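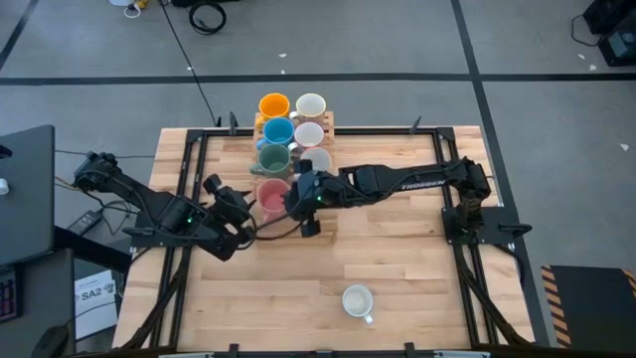
A wooden rack with its cups, the pink mug included.

Before I had even got my coat off, the owner of Ornero asked me what I drink out of at home. I told her it was a big white thing that came free with something, I forget what, and she made a face like I'd said I eat standing over the sink (I do that too, but I kept it to myself).

Ornero is the little pottery shop on the corner of Jutine Street in Wogan, next to the place that used to do shoe repairs. She has been making cups there for 26 years, and before that she worked in the office of a trucking company, which she says was good training. "You learn how to pack things," she told me. "Half of this job is packing."

I had come to talk about mugs, only mugs, and I'd been a little worried we would run out of things to say. Two hours later my tea was cold and we were still on handles!

"People pick up a mug by the handle and they look at the outside," she said. "They should close their eyes. If your knuckle touches the hot part, put it back, I don't care how pretty it is." She had me try it with a row of them on the counter, eyes shut, feeling a bit silly because another customer had just come in. The one I liked best was a squat brown one I would never have looked at. She was very pleased about that. She'd made it on a bad day, she said, and nearly scrapped it.

I asked her what makes a handle bad. Too thin was the first answer, then too round, then she went and got a box from the back with what she calls her mistakes and showed me. One had a handle so high up that the whole thing tips forward when it's full. Another was lovely and fit exactly one finger. "I sold a batch of those," she said. "A lot of them came back, and people were so nice about it I felt worse."

Her clay comes from Mekia, a supplier a few hours north, and she's loyal to it in the way some people are loyal to a brand of mustard. A while ago she tried a cheaper one and lost most of a kiln load in November, right when the holiday orders were due. "I opened the lid and I closed it again and I went for a walk," she said. Then she came back and started over. She worked until midnight for 18 nights and got the orders out, and she has not tried a cheaper clay again.

Somewhere in there we got onto size. She thinks mugs have gotten too big, and she has opinions about it. "By the time you're at the bottom, it's cold. So you microwave it. So now you're drinking something you made this morning." Her own are on the small side and she gets asked all the time if she'll make a larger one. Sometimes she does. She charges more for it, and I got the feeling it's partly a fine.

What I really wanted to know was whether she minds what happens to them after they leave. Do people put them in the dishwasher? (They do, and it's fine, she says, just don't bang them together.) Do they keep pens in them? "Oh, pens are okay. Toothbrushes are okay. One customer has a cactus in hers and she sent me a picture when it flowered." The only thing that bothers her is when somebody buys one and says it's too nice to use. She has been known to argue with them at the register.

"I had a man tell me he'd had his in a cabinet since the day he got it," she said. "I told him to go home and have some coffee. I was a little rude, I think. He did come back and buy another one, though, so I suppose he'd broken it or he'd forgiven me."

She makes 200 mugs in a good month and fewer in summer, when the workshop gets hot and she'd sooner be in the garden. She doesn't want to grow the business. A gift store chain asked once and she said no over the phone, then worried about it for a week, then stopped worrying. She'd like a new sink. She'd like the city to fix the sidewalk out front, where the water sits when it rains and people step over it with a box of breakables in their arms.

I asked which one she uses herself and she laughed and held it up. It has a chip on the rim and a glaze that went wrong, sort of a muddy green. She turns the chip to the far side and drinks from the other one.

I bought the squat brown one, of course. It's next to me while I type this, and my knuckle doesn't touch.

Ornero is closed for kiln repairs until 14th January. After that it's open mornings, and you can knock in the afternoon if the light is on.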